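Jobs > Part-time > Wardrobe and Clothing Care

Wardrobe Assistant, Mernik Costume Store

Mernik lends clothing and costumes to schools, small theaters and dance groups. We are hiring one part-time assistant to help sort, fold and put away what comes back. Posted May 5, 2023. The job starts in June.

The hours are 15 a week, spread over mornings and early afternoons. Pay is $340 a week. The position runs for eight months and may be extended.

What you will do:
Check returned items against the loan sheet.
Fold everyday clothes and put them on the open shelves or in the drawers.
Keep dark garments apart from light ones.
Hang heavy pieces and anything with long plush or fur. These do not go in drawers.
Set aside anything that needs mending and write a tag for it.

You should be able to fold neatly, read a care label and stay on your feet for most of a shift. Sewing is useful but we do not require it. Some of the bigger pieces are bulky, and you will carry them up one flight of stairs. If plush or felt bothers your skin or your breathing, please tell us before you apply so we can talk about which tasks would suit you.

You will report to Sosina Kumsa, who runs the store. Wondimu Worku handles loans and will train you during the first week. Training is paid at the full rate.

To apply, send a short letter and the name of one person we can call. A resume is fine but not needed. Drop it off at the Mernik front desk or mail it to us at 38 Tawhiri Street, attention Sosina Kumsa. We will ask a few people to come in for a one-hour paid trial of sorting and folding.

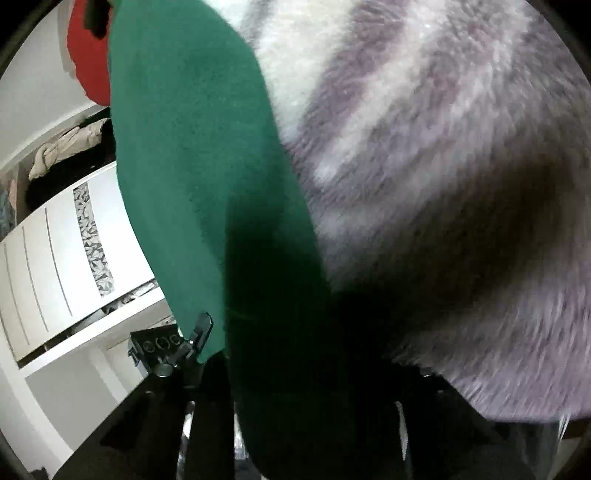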